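Magesa Student Robotics Club — pre-demo safety checklist, beverage task
Inspection date: March 9, 2022
Inspector: Wycliffe Mugo
Team lead: Chia-hao Chung

Result: conditional. Items 3, 6 and 8 stay open. My comments follow each item, and the team lead's replies are marked CC.

1. Emergency stop within reach of the operator
OK. Pressed it twice, arms stopped twice. Label is peeling.

2. Operating area marked on floor
OK. Tape is down. I have yet to see tape stop a visitor.

3. Force limit on both hands set and recorded
OPEN. The log says "low." Low is a word. I want the value and the initials of whoever set it.
CC: Will export from the config tonight.

4. Cables behind counter secured
Pass for now. Check again after the counter is moved to the Plillerholm hall.

5. Liquid kept away from electrical parts
Pass with comment. The plan calls the hands "splash tolerant." I asked for the document that says so and was shown a forum post. Treat them as not tolerant. 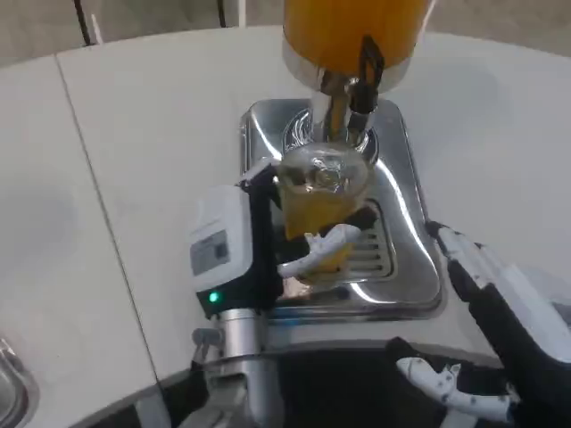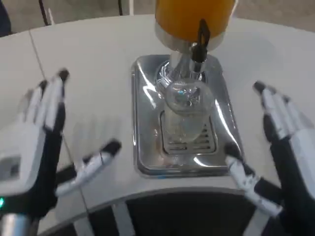
6. Glassware
OPEN. I don't accept that real glass is needed for a student demo, and I said so when Sterton College ran a similar task. The team's argument is that a plastic cup deforms in the grip and spoils the results. Maybe so. But look where the fingers go during the pour: white thumb across the front of the tumbler, black finger curling toward the rim behind it, juice running in the whole time. A chip on that rim goes straight into a drink. Either switch to a hard plastic tumbler or throw out the contents after every run, with no tasting by team members or guests.
CC: We have 54 runs logged and no breakage.
WM: Fifty-four runs on a practice counter with no audience. Still open.

7. Fill limit
Pass. Stop at 200 ml, written on the run sheet. The earlier draft allowed 500, and I would like to know what glass they had in mind.

8. Spill response
OPEN. Towels present, wet floor sign missing. The run sheet says the second operator "handles spills" but does not say the arms must be stopped first. Add that line — in bold, please.

9. Operator training
Pass. Both operators walked me through shutdown without notes. Best part of the inspection.

General comment: the Oltasell entry form asks if the task is "fully autonomous and safe around the public." The team ticked yes to both. I would leave the second box blank until the open items are closed. Reinspection in April, before anything is shown to visitors.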